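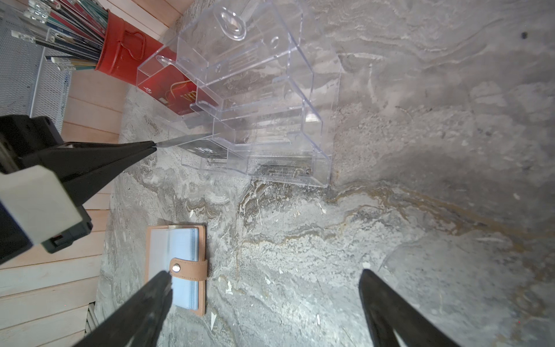
Our last beta tester wrote in to say that the software did everything it promised, apart from opening, closing, and saving in between. We took that on board. The tester has since asked to be removed from the mailing list, and we took that on board too, once the unsubscribe link was fixed.

9/8/19
By the Culteo desktop team

So we are looking for replacements. Culteo is a file sync and backup program for desktop computers, made in Skundville by people who have all lost a folder they cared about. Version 20 is due in November. The code is finished in the sense that it compiles. What we need now are 19 patient people to install it on the machines they use every day and tell us where it hurts.

Who we want

You should have a computer that is at least a little neglected. Our own test machines are clean, fast, and restarted every night, and nothing ever goes wrong on them. We would like to hear from people with a desktop full of icons, a printer driver from another age, and three browser toolbars they don't remember agreeing to. Both Windows and Mac are fine. Linux users are welcome and will, we expect, tell us what we should have done.

No programming needed. You do need to be able to describe a problem in more words than "broken." If you can remember what you clicked just before it went wrong, you are ahead of half our office.

Please don't apply if the only copy of your thesis lives on the computer in question. We mean this kindly. Beta builds of Wulumico, our older photo organizer, once renamed every picture on a tester's drive to "Untitled" - all in the right order, to be fair.

What you'd be doing

You will get a new build every two weeks, plus the odd extra one when the last build turns out to be worse than the one before. Install it, use it as you normally would, and fill in the short form. The form has 112 questions in the current draft. We are working on the word "short."

There is also one video call a month with the developers. You can complain to them directly, and they have been told not to explain why you are wrong until you finish your sentence.

What you get

$100 at the end of the test, a free license for version 20 for as long as version 20 exists, and your name in the About box, which you may decline. Testers who last the whole run also get the Reinholz add-on for external drives. It works. We were as surprised as you are.

How to apply

Use the contact form on our site and pick "Beta" from the menu. Tell us what computer you have, how old it is, and the most annoying thing a program has ever done to you. Screenshots are fine, but please don't send crash logs for other companies' software, as we have plenty of our own to read. We'll write back either way, usually within two weeks. If the form gives you an error, press Submit again - and mention it in your application, since that counts as your first bug report.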